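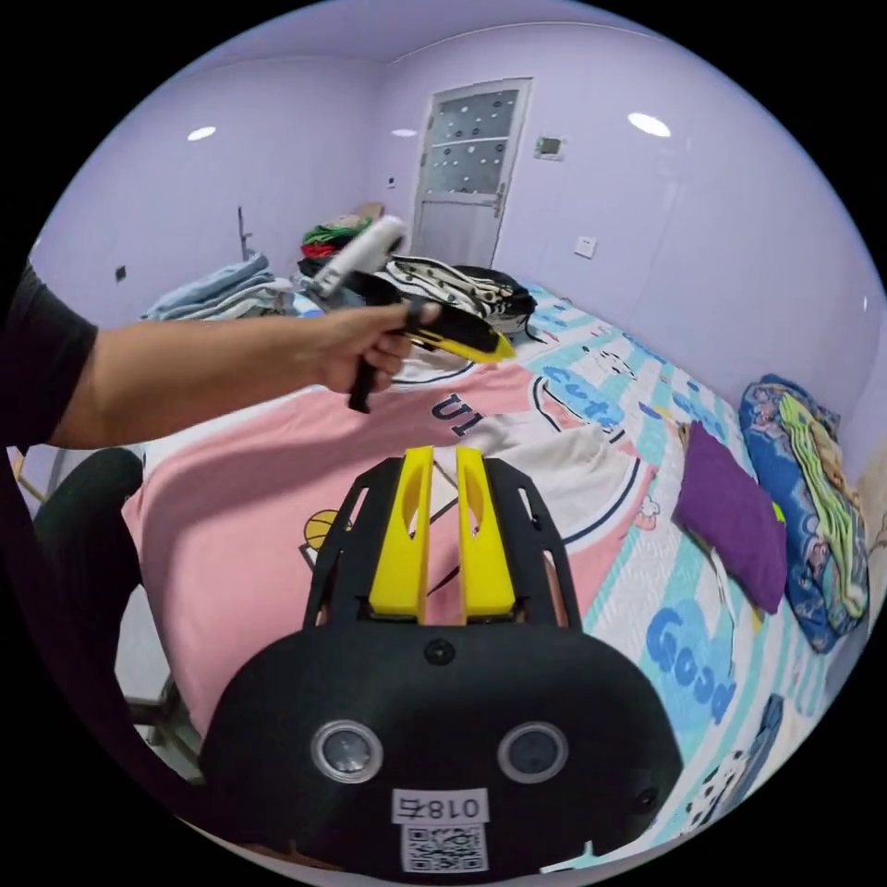

Refurbished bedrooms open at Drostcombe short-stay house

10/08/2021

The Londasska Housing Trust has completed the refurbishment of 13 bedrooms at its short-stay house in Drostcombe. The rooms will be offered to people leaving hospital who are not yet able to return to their own homes.

Work on the upper floor was carried out by the building firm Pimar and included new wiring, decoration and the replacement of all internal doors. Walls have been painted pale lavender, with ceilings in white, and the old hanging lamps have given way to round lights set into the ceiling. Each bedroom door is white and has a frosted glass panel in its upper half, patterned with dark dots, so that light from the corridor reaches the room while residents keep their privacy.

The bedrooms are small, and the Trust decided at an early stage against moving walls in order to enlarge them. Kaisu Valtonen, head of accommodation at the Trust, said that residents consulted before the work had asked for single rooms above all else.

"People told us that they would accept a smaller room if the door was their own to close," she said. "The floor plan has therefore stayed as it was, and the money has gone into lighting, heating and good beds."

Bedding was chosen with the same group of residents. Coloured sheets, pink among them, were preferred to the plain white used in the house until now, which several residents said reminded them too strongly of the ward. The linen is changed between stays and at least once a week during them. Residents who wish to make their own beds are encouraged to do so, and staff will assist where bending or lifting is difficult.

Stays will be limited to 30 nights in the first instance. An extension may be granted by the house manager, Abdul-Rahman Nyarko, after discussion with the resident and the hospital team. Mr Nyarko, who took up his post in the spring, will also be responsible for the two guest rooms on the ground floor, where relatives travelling a long distance can sleep for a small charge.

In the last full year before the work began the house received 187 residents. The Trust does not expect that figure to rise at once, as the rooms will be brought back into use in stages. The corridor nearest the stairs will open first, followed by the rooms overlooking the garden. The shared bathroom at the far end of the corridor is to be retiled in December and will be closed while that work is under way.

Evelien Van Loon, chair of the Trust, thanked neighbours in Sivakumar Road for their patience during the months of building work. Deliveries to the rear entrance have now ended and the parking spaces set aside for contractors have been returned to general use.

Referrals should be made by the hospital discharge team in the usual way. Applications cannot be accepted directly from members of the public, although families may ask to view a room before a place is confirmed. Requests for a visit should be addressed to Abhishek Pandey at the Trust's main office, giving the name of the ward and a telephone number on which the family can be reached during the day.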